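Manipulation software group, working meeting
September, 10:00 to 11:25
Present: Kanchan Dhillon (chair), Nanami Minami, Sota Kawaguchi, Nazar Kobzar (minutes)
Apologies: Shota Hamada

1. Previous minutes
Accepted with one change. Item 4 said the Siruvach planner was "ready." Sota asked for "runs." Changed to "runs."

2. Moving-target picks, sushi train task
Nanami went over the new results. The policy was trained on 1,262 demonstrations and does better than the old one on the tuna and the salmon. Shrimp is still the worst of the 3. She thinks the tail confuses the grasp point. Kanchan asked if anyone had checked that, or if it was a guess. It is a guess.

Kanchan does not accept the headline success rate. Every scored run used the same order of plates behind the locomotive, so the policy may have learned the order and not the food. Nanami disagreed but agreed it can't be ruled out from the logs we have.

Sota raised the speed estimate. The tracker assumes the train goes around at a steady rate. He doubts it, and wants a measured speed per quarter of the loop before anybody touches the controller gains again.
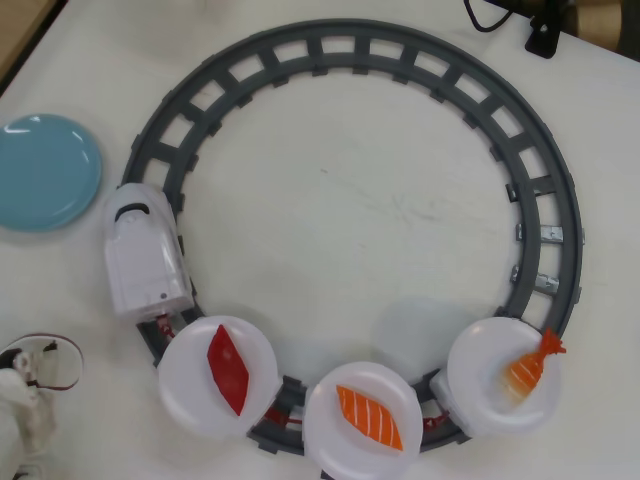 Nazar asked why we fit a circle to the track at all when the planner only needs the next half second of motion. Sota said the fit was there when he took over the code and he has never seen a test for it. Long discussion. Kanchan is in favor of taking it out and seeing what breaks. Nanami wants to keep it as a fallback for when the gripper hides a plate from the camera. Left open.

Action (Nanami): rerun with the plate order shuffled, same scoring sheet, no retraining first.
Action (Sota): speed measurement, raw numbers to the group, no smoothing.

3. Nenach labeling tool
Auto-labels are in for more than 2,000 clips. Nazar spot-checked a small batch and found salmon and shrimp swapped in several of them. He did not keep a tally, and Kanchan asked him to do it again and keep one. Until then the labels are not to be used for scoring. Nanami noted they have already been used for scoring once, in the draft slides. Those slides are withdrawn.

4. Replacing Siruvach with Onishi
Shota sent a note in favor of moving to Onishi because it replans faster. Sota read it out. The timing figures in the note come from a bench script with no perception running, and Sota would not switch on that basis. Kanchan said she has heard "faster" about each planner we have had. Shota to bring timings from the full stack, 1,000 cycles, with the worst case shown as well as the average. No decision before that.

5. Vindis demo
Vindis would like to see the system pick from the moving train live. Nanami is for it. Kanchan is against promising anything until item 2 is sorted out, and against showing a video of the good runs only. Agreed to reply that we can show tuna picks at low speed and will report misses along with hits. Nazar to write the email, Kanchan to read it before it goes.

6. Other business
The log viewer still drops the gripper state when a run is paused. Known since spring. Sota to fix it or close the ticket with a reason.

Next meeting same time, once the shuffled runs are in.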